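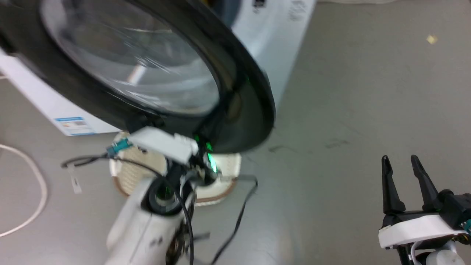
Page last changed: September, 4:12 pm

Mixed door-open and door-closed starts in one laundry set?

Duda_bench
Hi all! We're a tiny team in Mikstead teaching a two-armed robot to do laundry chores (door, clothes, basket) by driving it by hand and recording every run. So far I have 418 runs, and my target is 2,000. My trouble is the door. In some runs it starts open, in others it's shut, and the policy I trained last night just hovers at the rim like it can't make up its mind.

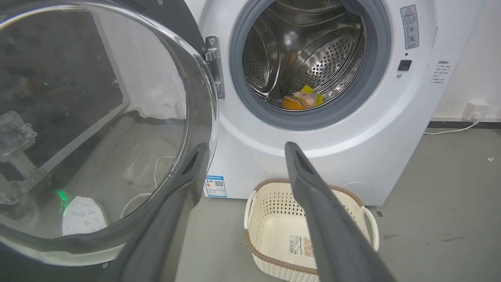

I've been saving everything under one task name, "laundry to basket," with a single sentence of instruction for the lot. Should I split it up before I record the other half and then some? I really don't want to throw runs out, my shoulders hurt!

Grukis
Split it, but by labels, and keep the files. What we did:

Give each run a start tag, door open or door shut.

Mark the moment the hand first touches the door and the moment it lets go.

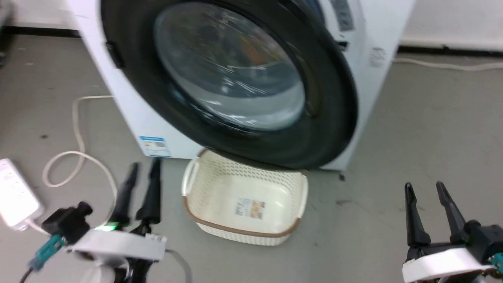 Write a separate instruction for each chunk: open the door, take the clothes out, close the door. We trained on all the chunks together and the hovering got a lot better.

It took me one long evening to tag some 12 runs and then I got quick at it. Also, move the basket a little between runs. Ours sat in the same spot for weeks and the arm learned the spot (ugh). And keep the ones where you fumble the rim and recover, those were gold for us. 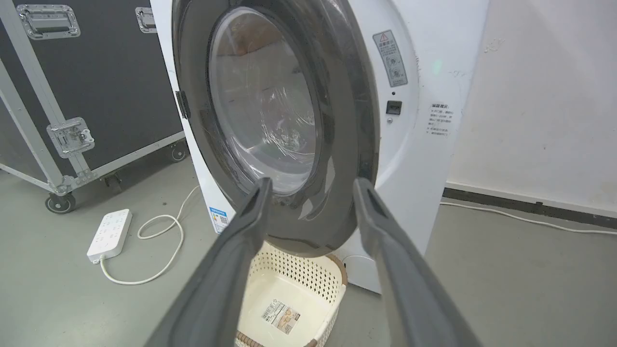 Drastero
I'd go slower on keeping the fumbles. We ended up with 1,757 runs and a good chunk had the driver poking at the door three or four times, so the robot learned to poke three or four times too. Keep a few, tag them, and try training with and without. Agree on the basket.

Duda_bench
Thanks both, tagging starts tonight. Will post back when the next training run is done.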